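Grenescombe Community Help > Clubs and Workshops > Robots and Automation

Budgeting for our first hand-held grippers: where should the money go?

Posted 25 Aug 2020 by kettleandcog

Hi all! Our little robotics club in Grenescombe has been given a grant of $2,000 and I'm over the moon. We want to record people doing ordinary kitchen jobs with hand-held grippers, so that later on we can teach an arm to do the same. We meet in members' homes, so everything has to pack into a car boot.

I've been going back and forth on whether to put nearly all of it into one really good gripper or buy a pair and go cheaper on the rest. There are 14 of us, mostly beginners, and I'd love everyone to get a turn. Is a pair worth it? And what do people forget to budget for? We already have a laptop and plenty of cutlery.

3 replies

marmaladegears

Get the pair! We started with a single gripper over in Rerden and ran out of interesting jobs by February. With two you can hold a cup steady with one and load it with the other, or pass things across, and it's so much more fun to practise. If a pair eats most of the grant, so be it, you can borrow nearly everything else.

What I'd set aside money for, before you order:

Spare finger pads. They wear faster than you'd think, and colours vary between batches, so buy them all at once.

Storage. Our drive was full after 3 sessions and we had to stop and delete things, which was a bit heartbreaking. Buy double what the maker suggests.

A proper padded case. We paid $35 for a second-hand camera case and cut the foam ourselves with a bread knife.

A plain tablecloth or two. Cheap, and it makes every borrowed kitchen table feel like the same workspace.

Thin things are the real test of a gripper, so try some before you commit. Chopsticks are my favourite for this, and a cup of them costs next to nothing.
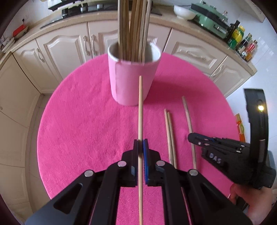 Questions to ask the seller

How long is the warranty, and does it cover the joints? Can you buy the fingers on their own? Is the recording software a one-off cost or a yearly fee? We missed that last one and the renewal came out of our snack money.

Good luck, I'm so pleased for you all!

tinplate_toad

depends what you're doing with it. one is fine for picking stuff up

halfpastpulley

I agree with marmaladegears on the pair, but I'd slow down a little on the timing. See if you can borrow or hire for a weekend first. The Kincaid tool library lent us a set for a small deposit, and we learned that half our members found the grips tiring after a short go. We ended up choosing a lighter model, and I'm very glad we tried before spending.

Also check the postage! Ours was coming from overseas, and freight plus tax took a fair bite out of the budget. Jurex does group orders a few times a year if you can wait, and sharing the freight with another club really helps.

Leave a bit unspent if the grant rules let you. Something small will break in the first month, probably a cable, and it's lovely to be able to just replace it. What sort of arm are you hoping to teach in the end? If you already know, check that its fingers match the hand-held ones before you pay for anything.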